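Chapter 8
Watching a Demonstration

Most of what people believe about household robots they learned at a demonstration, or from somebody who had been to one. That makes the demonstration worth studying in its own right, before we get to arms, grippers and planning in the chapters that follow. A machine can be sound and badly shown. It can also be shown very well and do very little.

Our case is the open day held by Grutwood at its Brumden site in January. Visitors were taken through in groups of 11, and each group was given 8 minutes with the tidying robot, which the firm calls the Balturard. The leaflet handed out at the door said the system had completed 2,000 tidying tasks. It did not say what counted as a task, how many had been tried, or whether a person had stepped in. I asked, and was told the figures would be sent on. They had not come when this chapter went to press.
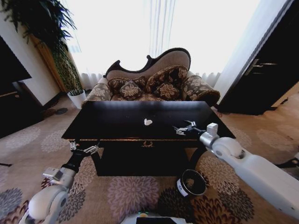 A task needs a starting state, a finishing state and a rule for telling the two apart. "Tidy the room" has none of these. Visitors tend to supply them without noticing, and they are generous when they do. Take the coffee table. One small white thing, perhaps a bit of crumpled tissue, lies near the middle of a glossy black top, and it would be hard to choose a pair of colours easier to tell apart. On the other hand, the shine from the window is a real difficulty for many vision systems, and a fair observer should give credit for it. The cushions on the settee behind would be a harder test, brown floral print against more floral print, and they were not part of the programme. My group saw two attempts at the table. Two attempts tell you that a thing can be tried.

The second question is who is in charge. At Brumden the guide used the word "autonomous" freely, but a colleague sat at a desk next door with a headset and a pair of hand controls. He may have been there only for safety. If so, it would have cost the firm nothing to say it - and visitors should learn to ask before the applause, when the answer is still easy to get.

The Simanjuntak checklist, which we use for the rest of this part, begins with these two questions and adds a third: what happened on the runs you were not shown? Keep all three beside you as you read the cases below.

Related items
Chapter 7: What Counts as a Task
Chapter 9: Reading a Success Rate
Worksheet: The Simanjuntak Checklist
Visit notes: Grutwood, Brumden (updated 02/07/2020)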